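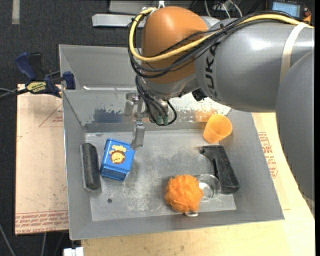 Sorting Household Objects from Mixed Boxes: Project Report

Natsumi Takeda and Leandro Troncoso
6/19/23

1. Purpose

In our project we studied how household objects should be put in a bin so that they can be taken out again easily. Many families keep tins, cups and small things together in one place, and after a short time it is difficult to find anything. We wanted to compare different ways of packing.

2. Method

We prepared three packing orders. In the first, the big objects went in before the small ones. In the second, we did the opposite. In the third, the objects were put in without any plan, as a person does when he is in a hurry. Each order was repeated five times. We wrote down which objects were covered by others and which ones had fallen over.

We used a metal bin with sloping walls. The slope was more important than we expected, because objects near the wall lean towards the middle and take the place of their neighbours.

3. Results

The first order gave the fewest covered objects. Cups were the most difficult in all the orders, as they roll when they lie on the side. Boxes with flat sides were stable, but they often hid small things behind them. Some two of the trials had to be repeated, as our notes were not complete.

4. Further work

Leandro would like to try a bin with straight walls. We would also like to test soft objects, for example cloths and sponges, which we left out this time.

This site uses cookies. By continuing you accept our cookie notice.
3 comments
Back to top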